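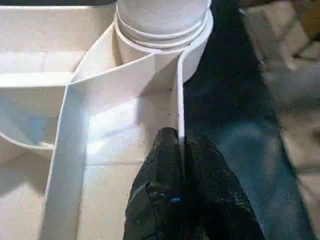
Most of the questions we get at Turkono are about the small white stool with the screw-in legs, so they come first. It arrives as a seat and four separate legs, and each leg fits into a round socket on the underside of the seat. If you haven't put one together before, get to know the sockets before you start. The raised rings that run round a white cylinder can look like a screw thread in poor light, but rings go straight round and a thread climbs as it goes. Run a fingernail along it if you can't tell.

Do I need any tools?

No. The legs go in by hand. Please don't use pliers or a strap wrench, as both will mark the plastic.

Where should I put it together?

On a table, upside down, with the underside of the seat facing up. A table cover or an old towel will protect the top of the seat. You can do it on the floor, but most people find it harder to see whether a leg is going in straight.

Can I use a chair or sofa instead of a table?

We don't advise it. A seat cushion gives under your hands and the stool tips each time you push down on a leg. Dark grey upholstery, especially the sort with a seam and a few creases across the middle, is also a good place to lose a small part.
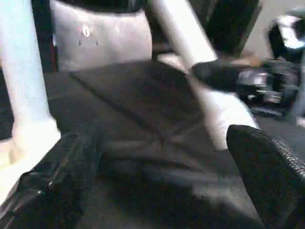 Small parts are the subject of a good share of our post. Before you write to us for a replacement, check the packing, then the floor, then any soft furniture near where you opened the box. Take off the cushions one at a time and feel along the back of the seat. A pale throw pillow resting against the back, like the light grey one on the charcoal seat, should be lifted and looked behind, as things slide down there easily. If the part still hasn't turned up, see "I have lost a leg cap" further down.

Does it matter which leg goes where?

No, all four are the same. Start with whichever corner is nearest to you. Some customers prefer to do opposite corners first. It makes no difference to the finished stool.

How do I start a leg without crossing the thread?

Hold the leg upright over the socket and turn it backwards, anticlockwise, until you feel it drop slightly. Then turn it clockwise. It should move freely for the first few turns. If it goes stiff straight away, take it out and try again.

How tight should the legs be?

Hand tight. Hold the seat frame still with one hand and turn the leg with the other, keeping your grip low down near the socket. 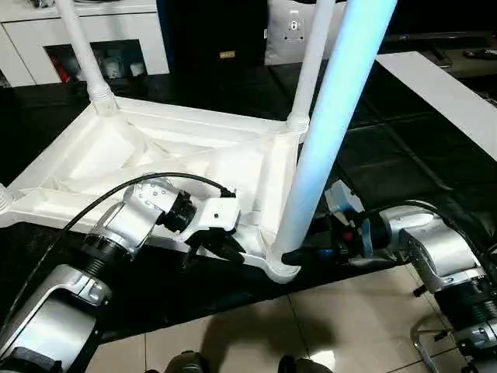

Once all four are in, go round again and give each one a last turn. The first leg often works a little loose while you are fitting the others.

The stool rocks when I turn it over. What have I done wrong?

Usually one leg isn't fully home. Turn the stool back over and compare the sockets. If they all look the same, try it on a different bit of floor before doing anything else. Tiles are often uneven.

Should I check it again later?

Yes, after 15 days of normal use and then whenever you notice any movement. Put it back on the table upside down and test each leg near the base, where you can feel play more easily than at the foot.

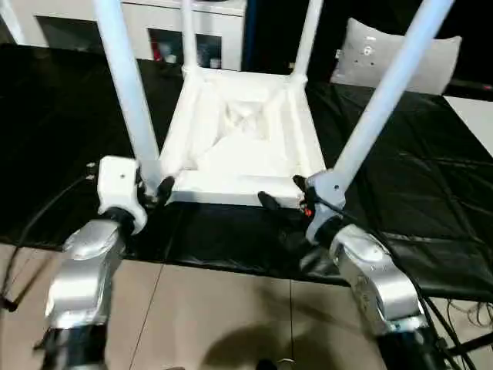
If a leg turns with no effort and never tightens, stop using the stool and write to us. Include the order number.

Can I take it apart again for moving or storage?

Yes. Unscrew the legs anticlockwise and keep them together in a bag.

How do I clean it?

Warm water and washing-up liquid on a soft cloth. Wipe the ribs on the underside too, as dust settles in the corners. Don't use scouring powder.

I have lost a leg cap. Can I buy one?

Yes, ask for part 2085. Caps are sold singly. Orders received by Wednesday go out the same week.

Will Drivilo legs fit?

No, the thread is different.

Who do I contact?

Montserrat Nieto deals with spare parts and Jovita Cárdenas with returns. The office opens at 9 in the morning, and either of them can be reached through the contact form.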